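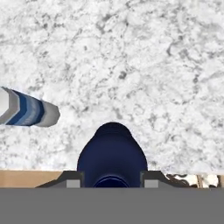
Mahnaz Golestani asked at the review why the sim has to be pretty at all, a gray box would teach the gripper the same thing and render faster. Fair. We tried the gray box first, notes on that in section 2. Short version, the policy learned gray box and nothing else.

Countertop Pick, final report
Group project, built at Stanside shared workshop, back bench

1. What we wanted

One cheap arm, two fingers, kitchen counter. Pick up one item, leave its neighbor alone. Train in simulation, then run it on the real arm without hand tuning every grasp. The second half is the part that mostly slipped, see 5.

Arm is the kit we called Fleseo. Printed links, hobby servos, plywood base clamped to the bench. Sim side is Nenevix, our own wrapper, mostly Syahrul's code. I did the scenes and the gripper.

2. Scenes

Version one: flat gray plane, boxes. Trained in a night. On the real bench it reached for shadows.

Version two: real looking surfaces. Marble, wood, a couple of speckled ones. The marble is the annoying one. Dark veins look like edges to a small network and the fingers would close on nothing. Kept it in for exactly that reason. Wrist camera only, so a lot of the view is the gripper itself. We left the gripper body visible and didn't crop, cropping it made the depth guesses worse (tried twice, same result).

Objects are rounded on purpose, cylinders and bottle-ish shapes. Boxes are too easy with parallel fingers. Rounded ones slide out if you come in off center.

3. Gripper

Rev A: printed fingers, no pads. Slipped on everything.
Rev B: rubber pads glued on. Pads peeled at the corners after a weekend.
Rev C: shallow pocket printed into each finger, pad sits in the pocket. Still on the arm now.

Clearance at full open is tight for the widest bottle. Should of made the fingers longer but the servo was already complaining. Whoever takes this over, change the servo first and then the fingers, not the other way round.

4. Training runs

2985 episodes total in the final set. 700 of those were marble only, added late when the vein problem showed up. Another 200 held back for testing, never trained on.

Camera position jittered a little each episode, also light level and object start pose. Friction jittered too but I had the range wrong until March, units mistake, so all the earlier runs are basicaly useless and not reported.

What failed most in the test set, in order:
- closing too early, finger tip hits the top of the object
- off center approach, object rolls
- going for the wrong item when two were near the same height in view
- timeouts

Early closing got better with a longer wait before the grasp command. Ugly fix. Works.

5. On the real arm

Less to say than we hoped. Cable from the Declercq board kept working loose at the elbow and we lost two evenings to that before Syahrul Ginting zip tied it. After that the arm tracks fine but sags at full reach, so the hand arrives low. Sim has no sag. We added a fixed offset, good near the base, wrong far out.

Managed repeat picks of a plastic bottle close in. Far side of the bench, no. Didn't log enough tries to give a rate and not going to make one up.

6. Left to do

Model the sag properly. Servo swap. More clutter in the scenes, two objects is thin. Mahnaz's question deserves a real test also, gray box plus random textures against the full scenes with same episode count. We only compared plain gray, so I can't say the marble itself is what helped.

Files are on the workshop machine in the Nenevix folder, read the readme before launching anything, the old friction config is still in there and still loads by default. Finger STLs are under rev_c. Spare pads in the drawer under the vise.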